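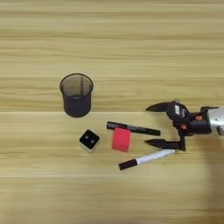

The gripper fault on the Ornorau cell took most of Wednesday to pin down, and the cause was a force threshold I had set myself. The task is a desk-clearing routine: find the pens, pick each one up, put it in the mesh holder. We run it on a tabletop with a few small items as clutter. The layout that triggered the fault has the black marker lying behind the red sponge block, with the white marker at an angle in front, and it asks more of the approach planner than it seems to. The sponge hides a short part of the black barrel, so the segmentation step may return one long object or two short ones. When it returns two, the grasp point moves toward the exposed end and the lower finger has less clearance to the white marker.

I assumed for the first hour that this was the whole story. It was only half of it.

Symptom

At 905 in the run log the arm stopped with a protective stop, fingers open, no object held. The controller reported a contact force over limit on the wrist. I cleared it and restarted from home. It stopped again on the second approach with the same code. After 4 stops I turned off auto-restart and went to single step.

In single step the fault did not appear. That usually means timing, so I pulled the traces.

What the traces showed

The wrist force signal had a short spike just before each stop. The spike lined up with the end of the downward move, when a fingertip reached the table. Touching the table is allowed in this routine. The markers are thin and the fingers have to get low to close around them. The planner expects a light touch, backs off slightly, then closes.

The back-off never ran. The contact check was sampling at the old rate, left over from the Moffat configuration, while the descent speed had been raised in the Urkano branch. At the new speed the arm kept pushing down between samples, and force built up past the safety limit before the software saw any contact at all. The safety controller did its job. My code was late.

Single step hid this because single step caps the speed.

The part I got wrong

Last month I raised the wrist force limit to get rid of nuisance stops. I wrote "temporary" in the commit message and did not open a ticket. With the original limit, this fault would have shown up on the first day of the Urkano branch, at lower force. With the raised limit it stayed hidden until a layout pushed the grasp point to a place where the arm comes down stiffer. One fingertip pad now has a flat spot and has to be replaced. There is a short scratch in the table.

No one was inside the cell and nothing was thrown. I still count it as a safety matter. The limit I changed is one that other people rely on when they reach in to reset the objects, and they had no way of knowing it had moved.

Fix

The force limit is back to the original value and is now read from a locked file. Changing it takes a second sign-off.

The contact check runs at the controller rate. Descent speed drops for the final part of the approach, whatever the branch config says.

At startup the program compares sample rate against descent speed and refuses to run if the worst-case travel between samples is too large. This should have been there from the beginning.

Split detections are merged if the two pieces share an axis. It does not fix the force problem, but it keeps the grasp point near the middle of the barrel.

I restarted at 1615 with the same layout and let it run until the end of the shift. No protective stops. One missed grasp on the white marker, logged separately. I suspect the calibration offset.

Still open: the Movico cell uses the same contact module with a heavier arm. It stays at reduced speed until I have traces from it.

Posted in December by the author | Filed under: Faults

Print this post | E-mail this post

Related posts
Wrist sensor drift after a cold start
Why single step lies to you
Replacing fingertip pads without losing calibration
Moffat configuration: what we kept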